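Sorting Day at the Sullari Road Hall

Gallery | Clothing and Household Swap | October

The fall swap took over the main room at Sullari Road for one afternoon. Doors opened at 2, and by then most of the donations had been unpacked and looked over. Clothes went to the tables along the windows, kitchen items to the stage end, and books and boxed goods wherever there was space. We took in 75 bags this time.

Toàn Tăng ran the clothing side. Everything was checked for stains, missing buttons and broken zippers, then folded and put out by size. Knitwear and other soft tops take the longest to fold and get pulled apart the fastest, so they were refolded several times before closing.

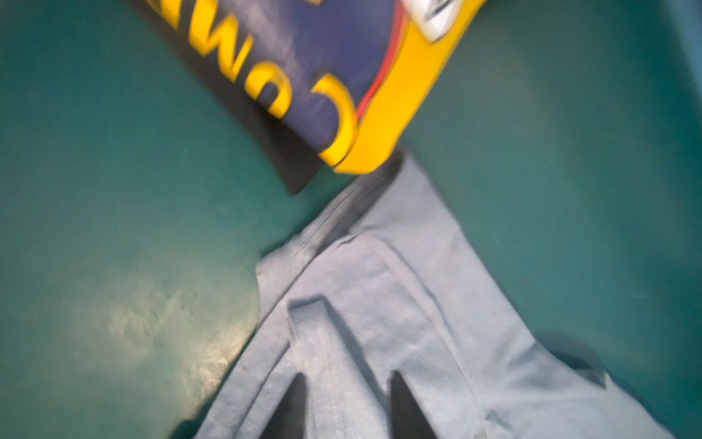
Light blue garment and a navy and yellow cardboard box on the green surface.

Boxed items were new to the swap this year. Định Tiêu asked for them after the spring event, when several people came looking for games and puzzles and went home with none. Each box was opened, checked and closed with a paper band. Anything with parts missing was marked on the lid and priced at one token in place of two.

Tokens worked the same way as before. One bag of donations earned 4 tokens, and anyone who came without a bag could pick up a starter set at the door. Children's clothes were free all afternoon.

Leftover clothing went to the Pamia Street closet the next morning. Coats were held back for the winter rack at Clundov House, which has asked for adult sizes in particular. There were 34 coats in good condition. Two umbrellas and a set of keys are still at the front desk.

The next swap is planned for spring. Clean, dry donations can be dropped off at the side entrance in the two weeks before. Please keep shoes in a separate bag and tie pairs together.

More galleries: Spring Swap | Repair Afternoon | Rangel Park Cleanup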